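30 April 2022
Open day, simulation bench. Notes for the group page.

Doors opened at ten and the last visitors left a bit after four. Sign-in sheet says 175, which is more than October. Margarida Cunha ran the front desk, Shireen Pillay did the talks, and I stayed on the simulator with Belmiro all day.

We showed the Tella flat, blue table task, on the big monitor. The Sirketti controller was on the second machine as a spare and we never needed it. Build was 2354, the one with the old lighting. I had wanted the newer one but it still drops the table collision now and then, and I didn't want to explain that to a room full of people. 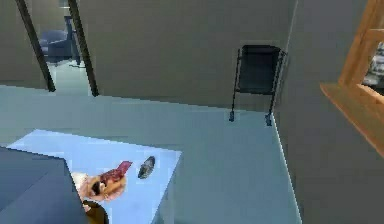 Afonso Mendes

Most questions at this view were about the food. The tan item reads well enough from the back of the room as something to eat, but up close people wanted to know if it was a pastry or a sandwich, and the textures at that size don't settle it. Same with the dark oval thing to the right of it. Two children said mouse, their father said stone. Asset list needs clearer names, and the small objects need better textures before we show them on a screen that size.

The arm covers a corner of the table from this camera. Fine for us, but visitors kept leaning sideways to look past it. Belmiro suggested a second window with a fixed room view. Will try it.

Ran the reach routine on a loop of 48 seconds. Too long. People walked off at roughly the half-minute mark, so next time cut the pause at the start.

A man from Drillico asked how many episodes we keep per layout. Told him 400 for this one. He also asked if the doors have working hinges, so Shireen moved us on to the other side of the room. 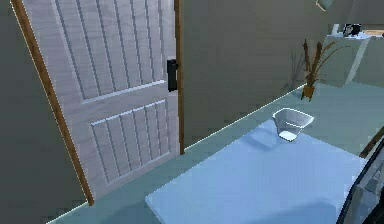

Clear bowl on the blue table, panelled door partly open behind.

The bowl was the hard one to present. It is see-through and the outline is mostly highlights, so on the projector in the talk room it nearly vanished. On the monitor it was all right. Someone asked whether there was milk in it. I said I'd have to check whether the white patch is a liquid or a reflection, and I still haven't.

Berwyn Gough came by after lunch and thought the plant stalks looked better than anything else in the room. Passed on to Esteves, who did the props.

To do:
Shorter loop.
Second window, room view.
Try the bowl with a darker rim.
Ask Margarida for the spare HDMI lead back, it went to the front desk.
Copy the logs off the demo machine before it gets wiped.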